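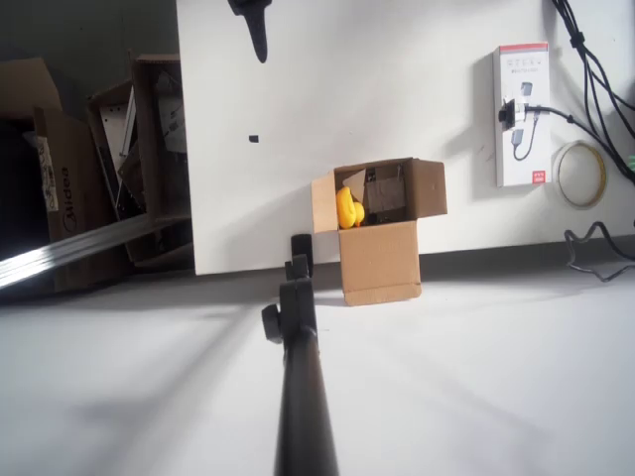
## 4. Putting small items into boxes

This section is for a person who packs on the white table for the first time. Please read all steps before you begin. If you have already done the Kilwood training in January, you can go directly to the notes at the end.

### 4.1 What you need

- One small cardboard box for each set
- The items of the set (a rubber duck, a ball, and the small parts from the list)
- One roll of clear tape
- A sheet of scrap cardboard to put under or behind the boxes
- The Gralley packing list, printed

Boxes which come from a shop, with print on them, can be used again if they are clean inside. Please do not use a printed box for an order that goes to a customer — these boxes are only for storage on our own shelf.

### 4.2 Prepare the table

1. Wipe the tabletop with a dry cloth. Small specks are easy to see on white, and they stick to the tape.
2. Move the cables to one side, so that they do not lie where you want to fold the flaps.
3. Put the tape on the side of your stronger hand.
4. Open the flaps of the box completely and press each one back with your palm. A flap that is only half open will come back and push the item out.

**Note:** New boxes are stiff. Fold every flap outward and inward two times before you fill the box.
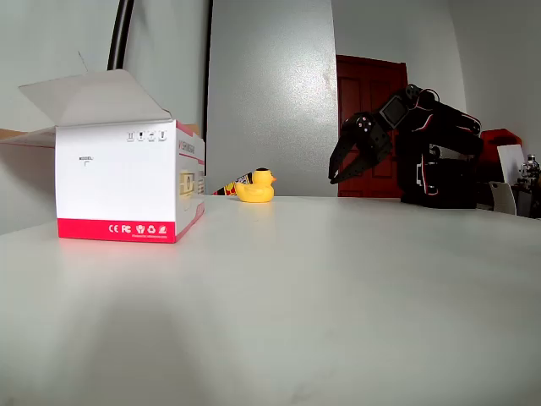
### 4.3 Fill the box

1. Look into the box. Take out anything left from the previous set.
2. Put the small parts in first. They go on the bottom and must lie flat.
3. Put the duck in next, standing, with the beak toward a side wall. The beak is the weakest point and should not press against the cardboard.
4. Put the ball in last. Hold it with two fingers from above and let it go only when it touches the other items. Do not drop it.
5. Shake the box a little, with one hand over the opening. If you hear the parts move, add a piece of folded paper.

**Caution:** A ball can roll off the table very easily. When you are not using it, keep one hand on it or place it in a lid.

**Caution:** Never fill a box higher than the fold line of the flaps. The tape will hold on the first day, but the box opens later on the shelf.

A finished box must not be heavier than 200 grams. If it is heavier, divide the set into two boxes and write this on the list.

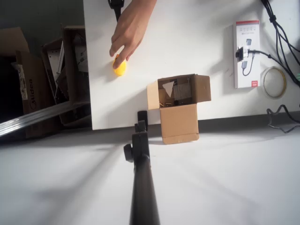 ### 4.4 Close and mark the box

1. Fold the short flaps first, then the long flaps.
2. Pull 20 cm of tape and put it along the middle line. The tape should go down 5 cm on each side.
3. Rub the tape with your thumb from the middle to the ends.
4. Write the set number on the front side, in the upper left corner.
5. Put the closed box on the Nastiveo shelf. Stack no more than 4 boxes.

### 4.5 Notes

- If the end of the tape is lost on the roll, turn the roll slowly and feel with your nail. After each use, fold the end over to make a small tab.
- A box with a crease in the front wall can still be used — but put it on the top of the stack.
- Missing items are ordered from Guzmán. Fill in the form on the last page of the list and keep the open box on the table until the item arrives.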